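Lok-yiu Sin keeps her accordion in the hall closet, behind the coats, and takes it out most evenings after the dishes are done. She has played for eleven years. For the last seven of them she has led the Werkdale Squeezebox Band, which meets in the side room of the Zarnelen Street library and plays for dances, block parties and the occasional funeral.

She did not set out to lead anything. She started on piano as a child, quit at fourteen, and came to the accordion as an adult when a neighbor was moving out and needed to get rid of one.

"It was a full-size Parkus, very heavy, with two keys that stuck," she said. "I knew where the notes were on the right hand. The left hand was a mystery. I spent the whole first winter just finding C."

The band grew out of a beginners' class. When the class ended, several students wanted to go on meeting, and Sin had the library's phone number. Majdi Chidiac was one of those students. He plays the left-hand-heavy parts now, and he also writes most of the arrangements.

Chidiac grew up hearing the oud at home and says he had no particular interest in the accordion before the class. His wife had signed up and then got a new work schedule, so he took her place.

"I thought I would go twice," he said. "But I liked the breathing of it. You have to plan where the bellows turn, the same way a singer plans a breath. Nothing else I had played asked me to do that."

The band's book is mixed. There are polkas and waltzes, a few tangos, some hymns, and a set of Lebanese songs that Chidiac has adapted. Those took the longest. A standard accordion cannot play the quarter tones that some of the melodies call for, and he had to choose songs that would hold up without them.

"I left a lot out," he said. "My uncle came to hear us and told me which ones I should leave out next."
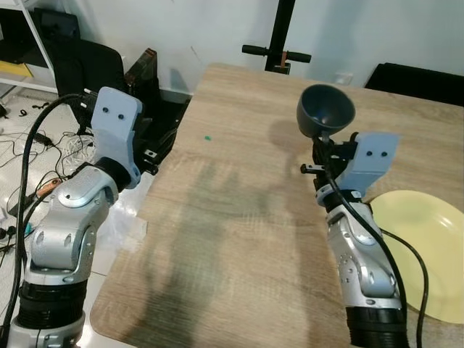
Light wood-grain table.

Rehearsals start at 6:30 p.m. and follow the same order each time. The players tune their ears with long held chords, then work on one new piece, then run whatever is coming up next on the calendar. Sin counts in but does not conduct, as she is playing too. She says this has made the group listen harder than it used to.

"If I stop to wave my arms, we lose the second part," she said. "So people have to watch my bellows. When I change direction, that's the phrase."

Not everyone reads music. Sin teaches new tunes by ear first and hands out the pages afterward. Some players never look at the page at all. Chidiac, who does read, found this hard in the beginning and now says he learns faster that way.

The biggest job of the past year was the Echevarría suite, a set of short dances written for a larger group with violins and clarinet. Chidiac spent most of the summer cutting it down for accordions alone. He gave the clarinet line to the smallest instrument in the band because of its reedy sound, and he split the violin parts between two players who sit at opposite ends of the row.

They played it for the first time in October, at the fall supper. The fourth dance fell apart in the middle and had to be restarted.

"I came in early," Sin said. "I'm the one who counts us in, and I came in early. We stopped, I apologized, and we took it again from the repeat. People clapped more for that one than for the others."

Asked what she looks for in a new member, Sin said she wants people who will practice a little at home and who do not mind playing the same eight bars many times. Owning an accordion is not required. The band has two loaners, both on the small side, and repairs are done by a retired reed tuner who drives in when enough work has piled up.

Chidiac would like to add a percussionist. Sin is less sure about that, given the size of the room, and the two of them have been talking about it for months. For now he taps his foot.

Work has begun on the winter program, which will include a waltz by Chidiac himself. He has not settled on a title. Sin has the first draft at home and has marked it up in pencil.

"The left hand jumps too far in the second half," she said. "He can reach it. I can't. I've asked him to move it down."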